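Two cars, one long hill

I've driven the road out of Stodville more times than I can remember, usually in something old with a heater stuck on full. So when I got the loan of two small hatchbacks for a week, I knew where I was taking them — straight up the hill, with a boot full of groceries and my knees already complaining.

The Kurko went first. It's the cheap one, and you can tell from the doors (they clang), but I loved it! The steering is light, the seats are soft and the colour is a sort of mustard my neighbours had opinions on. It ran out of puff near the top and I dropped to 40 behind a gravel truck, windows down, radio up, quite happy.

The Mitberg is the grown-up. Quieter, firmer, better tyres, and a proper spare under the floor. I did some 200 kilometres in it on the Friday and got out without groaning. My one gripe is the touch screen, which wants three jabs to turn the fan down. Give me a knob any day. 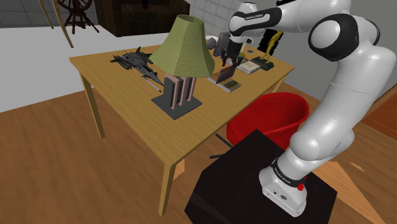
A Franka Emika arm over a wooden table.

Servicing is where the two really part ways. Mitberg wants to see you every 7 months, and the nearest dealer to me is over in Bielecka, so that's a morning gone and a bad sandwich. The Kurko can go to the bloke at the end of my street.

I gave both sets of keys back on the Monday and caught the bus home, pricing mustard hatchbacks on my phone the whole way.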